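Against the desk reset

November 12, 2016

I have now read enough articles about the "desk reset" to have opinions, and most of them are bad. The articles, I mean, though the opinions may be too.

If you've been spared, the idea goes like this. At the end of every working day you put everything on your desk back in its place. The laptop gets closed. The papers go in a tray. The pens stand up in a cup that cost more than all the pens. In the morning you sit down at a clean surface and your mind, we are told, is also a clean surface. There's a Gulaler course on it that runs 60 minutes and could be a paragraph. I know because I watched it, at normal speed, with a sandwich.

My trouble with this is that I've had a clean desk before. I had one for most of September, when I was working out of the Enuvico building and we weren't allowed to leave anything out overnight. I got less done that month than in any month I can remember. Every morning began with ten minutes of taking things out of a locker, and by the time the notebook and the charger and the good scissors were back where I could reach them I was ready for coffee. I'd also lost the one thing a messy desk gives you for free: you can see what you were in the middle of.

Roxana Mihăilă, who sat across from me there and is much tidier than I am, took the other side. Her argument was that I didn't know what I was in the middle of, I only knew what was on top. I've thought about that more than I'd like to. She also said that anyone who owns three tape dispensers has no business talking about systems. (Two of them don't work. I'm keeping them.)

So, in a spirit of fairness, I tried it again at home, with my own rules. I gave it two weeks.

The first thing I learned is that "back in its place" does a lot of work in that sentence. Half of what's on my desk has no place. Where does a receipt live that I may or may not need? Where does the little screw live that fell out of something? The books say to make a home for it, so I bought a set of Plomitz drawer dividers, and now the screw has a home and I have a drawer that won't close all the way. The dividers are a hair too tall. The package says they fit "most drawers," and I'd like to meet those drawers.

The second thing is that the paper is the whole problem. Take away the paper and any desk looks fine. I pulled everything out of the bottom tray and most of it was a manual for the Buzatu label printer, in I don't know how many languages, plus warranty cards for things I gave away. I bought that label printer to get organized. It came with a roll of 500 labels and I've used maybe a dozen, four of them on the box the labels came in.

The third thing, and I'm a little annoyed to report it, is that the mouse pad matters. I'd always filed mouse pads under stuff you get free at conferences. But a pad gives the mouse a spot, and once the mouse has a spot, you stop setting your cup there.
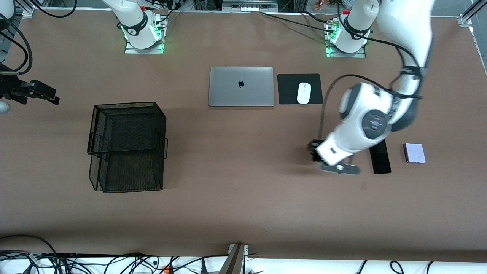

My test for any desk advice now is whether it would survive a table where people do several kinds of things, because that's what most of us have. I don't own a "command center." I own a table. And on a big brown tabletop, a closed laptop with a square black pad right beside it and a white mouse parked on the pad already reads as put away, even with a phone lying out and plenty else going on around it. Those few items are most of what I touch in a day. If they're settled, I don't much care about the rest, and I suspect the people selling trays know this and would rather I didn't.

What I kept from the two weeks is small. I close the laptop at night, which I used to skip. The mouse goes on the pad. The phone can be wherever the phone is. I don't clear the papers, because they'd be back by ten in the morning and I'd only have moved them twice.

I don't feel calmer. One of the articles promised I'd feel calmer by day five and I checked, on day five, and felt the same as on day four. I did find the good scissors, which had been under the Buzatu manual.

Roxana wants to see a photo of my drawer. She's not getting one until I've taken a file to those dividers. If anybody has a set that fits a shallow drawer, let me know in the comments, and please measure it first, I've been burned by "should fit" already.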